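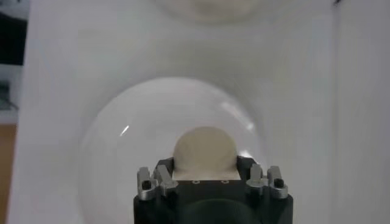 Según Emília Beneš, una jornada de puertas abiertas es mal sitio para medir nada, porque la gente se pone delante, habla a la vez y pide que se repita justo lo que acaba de salir mal. Me lo escribió al margen del primer borrador y le di la razón a medias: para medir tiempos, desde luego, pero para saber qué pregunta el público cuando ve a un robot servir comida no se me ocurre un sitio mejor.

Inicio Resumen Secciones Figuras Referencias Descargar

4.2. La demostración ante visitantes

De todos los puestos que montamos en Haslinger, el de los bollos al vapor fue el que más cola tuvo (y eso que yo había apostado por el otro, el de doblar servilletas, así que tomad mis predicciones con cautela). La tarea se entiende sin cartel: hay bollos en la vaporera, hay un plato y alguien tiene que servir. Los dos brazos no llevan la misma mano; a la izquierda pusimos una de varios dedos articulados y a la derecha una pinza paralela, bastante más compacta. Yaa Bawa llevaba el turno de preguntas y yo tomaba notas como podía, de pie y casi siempre sobre la rodilla.

Figura 2. Puesto de servicio de bollos al vapor. La pinza derecha sujeta un bollo sobre el plato; otros dos están en la bandeja perforada. La tapa de cristal descansa a la izquierda de la vaporera.

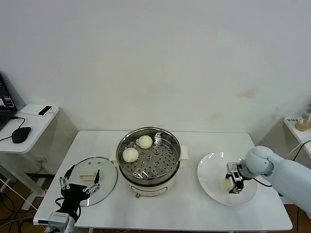 Bilosau, junio.— Copio aquí mis notas casi tal cual, con las frases a medio hacer ya arregladas. Pasaron por la sala 577 personas y 297 rellenaron la hoja de comentarios, muchas más de las que yo esperaba para una hoja por las dos caras. Lo primero que preguntaban era si el bollo se aplasta. ¡Siempre el bollo! Del programa Flundero, que es lo que a nosotros nos quita el sueño, apenas hubo 5 preguntas en toda la jornada, y 2 vinieron de la misma señora.

También me sorprendió lo mucho que se hablaba de la mano izquierda. Varios visitantes daban por hecho que la de más dedos sería la buena y que la pinza era una especie de repuesto, y costaba convencerlos de que para coger algo redondo desde arriba la pinza nos resulta más cómoda. Yaa acabó abriendo y cerrando su propia mano en el aire, con dos dedos, para explicarlo, y a partir de ahí las preguntas mejoraron muchísimo.

Las respuestas de la hoja se codificaron con la misma plantilla que usamos en Dutance. Los comentarios sobre el miedo a que se caiga la comida van en una categoría aparte, que se discute en la sección 4.3.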